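Hot desking and the Great Clutter – has anyone won this?

mzhuravel
We have one very long room, two rows of desks, and a dark ceiling somebody chose on purpose. In May management announced that nobody owns a desk anymore and that we would all "flow." What has flowed is the stuff. Mugs, cables, a stapler collection, three desk fans that all belong to the same man. Every morning I pick a seat and spend the first 15 minutes relocating another person's life about two feet to the left.

I've been asked to write up a desk policy before Wednesday. I don't want to write one. I'd like to know what has worked for anybody, other than moving to a cabin.

jlyip
Clean desk rule, enforced at 5. Anything left out goes in a bin by the door. The bin goes to the basement on Friday. We lost a few good plants but the desks are clear.

orest_d
We tried the bin. The bin became the place where people kept their things. One guy in billing would come in, walk to the bin, and take out his keyboard like it was a locker.

Also you can't fix this without storage. People put things on the desk because that's where the flat part is. How many cabinets have you got?

mzhuravel
Cabinets: yes, in theory. There's a white one behind me that's full of binders from Hrynyshyn, who were our landlords two landlords ago. I asked if I could throw them out and was told they might be needed. I asked by whom and the meeting ended.

I will say the clutter has a pattern. It gets worse the farther you get from the door. Up front it's a tidy laptop and maybe a pen. By the far end you're into sediment. 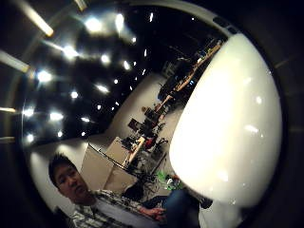 My own corner is pretty good, if you ignore the chair situation. We have one decent high-backed office chair and it moves around the building at night like a cat. I've sat in it twice this month. Everything else squeaks, or sinks, or does both while you're on a call with a client.

ulianalys
Put a name on the chair. Masking tape, underside of the seat. It won't stop anyone, but you'll be able to prove it.

On the desks I'd go the other way from jlyip. Let people have their own desk. Seriously. We went back to assigned seats at Dilum last year and the mess dropped by half in a month, because it turned into *your* mess and your neighbor could look at you about it. Shared desks get treated like a bus stop.

jlyip
Or people dig in. I have seen what an assigned desk looks like after 3 years. There were shoes. Plural pairs.

ulianalys
The shoes were under the desk, I assume? Then I don't see the problem.

jlyip
They were on a shelf. With the coffee.

severyn_h
Facilities person here, different company. You're all arguing about ownership and the real enemy is cables. Nobody tidies a desk with a nest on it, because you move one thing and a monitor goes off three seats down. Get trays under the desks and zip-tie everything. We used the Lisis ones. Ugly, but they hold.

Then do one big clear-out, all at once, during working hours. Not after work with pizza. If you do it after work you get two people and a lot of pizza.

orest_d
Seconding the working hours part. Disagree on Lisis. Ours came down on somebody's knees. Todus trays cost more but they screw in properly.

severyn_h
Did you use the screws that came in the box?

orest_d
I used screws.

severyn_h
Okay.

mzhuravel
This is more useful than the consultant was. I think I'm going with trays first, then the clear-out, then a fight about assigned seats that I plan to be on vacation for.

One more thing. The lights. There are a lot of little spots in that dark ceiling, and with the long tube fixtures on one side as well, anything shiny shows you a row of dots. My monitor has a constellation on it. Does a matte screen cover help or is that another thing people just buy?

ulianalys
It helps. Everything looks slightly foggy for a week and then you forget. Tilting the screen down a hair is free, try that before you spend anything.

jlyip
Ask if the spots are on separate switches. Ours were. It had been around a year before anyone pressed the second one.

mzhuravel
There is a second switch. It's behind the white cabinet with the binders in it.

orest_d
So now the binders have to go.

mzhuravel
Finally, a business case.

Related threads
Cable trays: screw-in or clamp-on?
Who keeps taking the good chair
Glare from ceiling spots on a second monitor
Old binders – how long do you have to keep them
Desk plants that survive a weekend
Assigned seating came back and I have feelings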